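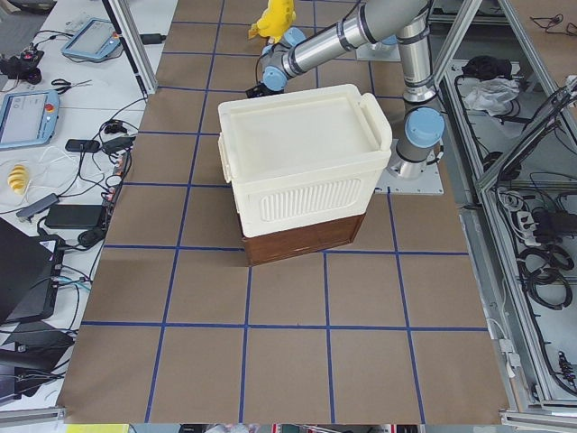
White box on its wooden base, gripper just off the back corner of the lid.

Home Reviews Robots Kits Parts Forum

Unura hand-teaching kit: six weeks of steering two arms by remote

Last updated: June 24, 2021

I paid $804 for the Unura kit, my own money, and that's before you own any robot arms, so let me say up front who it's for. If you already have a pair of arms and you want to show them a job by hand instead of typing waypoints into a pendant until your eyes cross, keep reading. If you don't have arms yet, close the tab and come back next year!

What you get is a pair of hand controllers, a foot pedal, a control box and the recording software. You hold a controller in each hand, press the pedal, and the arms go where your hands go (well, mostly, I'll get to the lag). Squeeze the trigger and the gripper closes. Press the pedal again and the run is saved with the joint positions and the camera video lined up. When you've got a good pile of runs you feed them to whatever training code you like. I use the one Severino Vallejo wrote for our shop and I won't pretend I understand all of it.

Setup took me 82 minutes, most of it spent hunting for why the left controller was driving the right arm. The answer is on page 12 of the manual, in a footnote, in gray type. Swap them in the settings menu, not at the plugs, or you lose your calibration and get to do it again. I did it again.

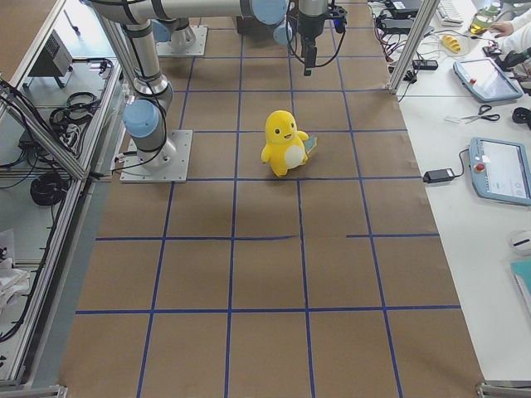 The starting spot for a plush run, toy standing inside one of the taped cells.

My test jobs were a small soft thing and a big stiff thing. The soft one is a yellow plush toy, and I like it a lot for practice. It squashes, so you can come in a little crooked and still get hold of it, and if you mash it into the table no harm done. The grid is plain blue tape on brown paper and I'd tell anyone with this kit to lay one down on day one. You call out a cell, set the toy there, do the run, move it to another cell. Before I had the tape I kept putting the thing in the same comfortable place without noticing, and the trained arm was hopeless anywhere else.

The controllers themselves are lovely. Light, good triggers, a rubbery grip that doesn't get slick. Yến Khúc has much smaller hands than I do and she found them easier than I did, which annoyed me. The clutch button is the best part – hold it down and the arm freezes while you move your hands back to somewhere comfy, then let go and carry on. Without that I'd have been doing half my runs with my elbows up around my ears.

Now the lag. Over a cable it's small and you stop thinking about it by the second afternoon. Over wireless it comes and goes, and coming and going is worse than just being slow, you overshoot and then correct and then the correction lands late too. All of that wobble gets recorded, and the arm will happily learn it. Use the cable. 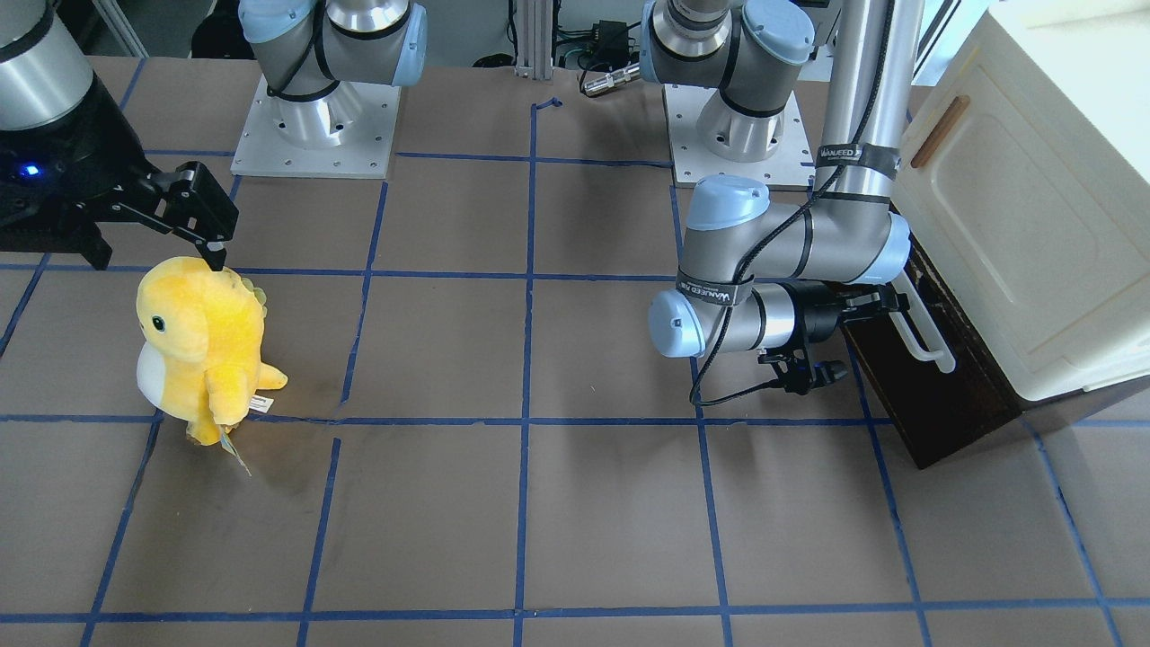 Privardale, May

Notes from my first full session with both arms turned on, pasted in more or less as I typed them. Right arm working over the dinosaur (Candela Casado insists it's a duck, we've agreed to disagree), left arm parked over by the white cabinet. Coming straight down on the head is harder than coming in from the side. You can't judge the last little bit of height from where you stand, so I kept stopping short, peeking, and dropping again. Candela was smoother because she doesn't peek. Her runs trained better than mine too. Grr.

Parking the idle arm is something the manual barely mentions. The software has a hold button for each side and you want it on, otherwise every time you shift your weight the spare arm drifts along with you. I'd love a pedal for that. Right now it's a mouse click, and I've only got the two hands.

Back to the present. We have 232 saved runs, and the review screen for sorting them is where Unura earns some money back. You scrub through, mark the start and the end, bin the bad ones with one key. The wrist view sits next to the main view and the two stay in step, and I never once caught them sliding apart.

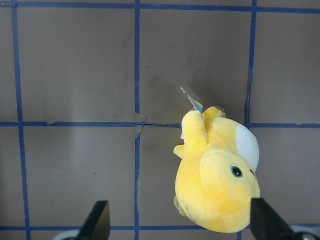
Wrist view, toy on its side near the right finger.

I look at the wrist view first when I'm sorting. From overhead a lot of approaches look fine, and then you see it from the gripper and the fingers are way off to one side of where you meant to be. It's also a good way to teach a new person, just play them their own runs. Worth knowing: toys lying down are a different job from toys standing up, so record plenty of both.

The stiff job, the box, I haven't cracked. Lids want a bit of feel and there isn't any in these controllers, no buzz, no push back, nothing. Echevarría sells a set with force feedback and Covadonga Prieto swears by hers, but it costs a good deal more and I haven't tried it.

Support was fine. I bought through Stokitz, wrote to them once over a sticky pedal, and had a new one in the mail without an argument.

Liked: the grips, the clutch, the review screen, painless exports.
Didn't like: wireless, the manual, no hold pedal, no feel in the triggers.

Four stars out of five. I'd buy it again, with a longer cable in the same order.

Contact | © 2021 Vega Cabello | Back to top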